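Bevow bestellt Greifer für 395 000 Euro, die Rechnung bleibt dünn

Sa., 15. August

Die Cafékette Bevow will in ihren Filialen Tische künftig von Robotern abräumen lassen und hat dafür 395 000 Euro in den Haushalt des kommenden Jahres eingestellt. Bestellt werden sollen neun Arme mit Zweifingergreifer beim Anbieter Hestton, acht für den Betrieb und einer als Reserve. Wann sich das Geld wieder einspielt, steht in der Vorlage nicht. Dort ist von einer »mittelfristigen Entlastung des Servicepersonals« die Rede, eine Stundenzahl fehlt.

Auch die Aufteilung der Summe wirft Fragen auf. Hardware, Montage und Software laufen in einer einzigen Zeile zusammen. Ein Wartungsvertrag ist erwähnt, aber nicht beziffert, ebenso wenig der Ersatz der gerippten Fingerpolster, die erfahrungsgemäß als Erstes verschleißen. Wer schon einmal Spülmaschinen für die Gastronomie eingekauft hat, kennt solche Angebote und weiß, wo später nachgezahlt wird.

Grundlage der Planung sind Aufnahmen mit handgeführten Greifern, aus denen die Arme das Zugreifen lernen sollen. Gearbeitet wird an Tischen mit Bechern, Untersetzern und Flaschen. 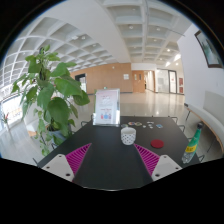
Fünf Jahre Laufzeit, ein Anbieter

Der Rahmenvertrag mit Hestton soll über fünf Jahre gehen. Eine Ausstiegsklausel nach der Probephase hatte der Betriebsrat im April verlangt, im aktuellen Entwurf taucht sie nicht auf. Dong-hyun Yoo, bei Bevow für den Einkauf zuständig, verteidigt das Vorgehen: »Wer kürzer bindet, zahlt pro Gerät mehr. Das haben wir durchgerechnet.« Vorlegen wollte er die Rechnung auf Nachfrage nicht.

Ein zweites Angebot kam von der Firma Myung, die ihre Geräte vermietet und nach Einsatzstunden abrechnet. Es wurde nach Angaben des Unternehmens aus »strategischen Gründen« nicht weiter verfolgt. Für eine Kette, die noch gar nicht weiß, wie oft die Arme am Tag gebraucht werden, wäre gerade dieses Modell einen Vergleich wert gewesen.

Offen ist außerdem, was die Geräte im vollen Lokal leisten. Ein leichter Becher mit durchbrochener Wand verlangt einen anderen Griff als eine Plastikflasche, und ein flach aufliegender Filzuntersetzer bietet zwei Fingern kaum eine Kante. Hestton nennt in seinen Unterlagen eine »hohe Erfolgsquote«, ohne Zahl und ohne Angabe, an welchen Gegenständen gemessen wurde. Ob Fehlgriffe und zerbrochenes Geschirr zulasten des Betreibers gehen, regelt der Entwurf ebenfalls nicht.

Die Software Clillia, über die alle Arme gesteuert werden, ist nur im ersten Jahr im Preis enthalten. Danach gilt die jeweils aktuelle Preisliste. Über den Vertrag will die Geschäftsführung noch vor Ende des Quartals entscheiden.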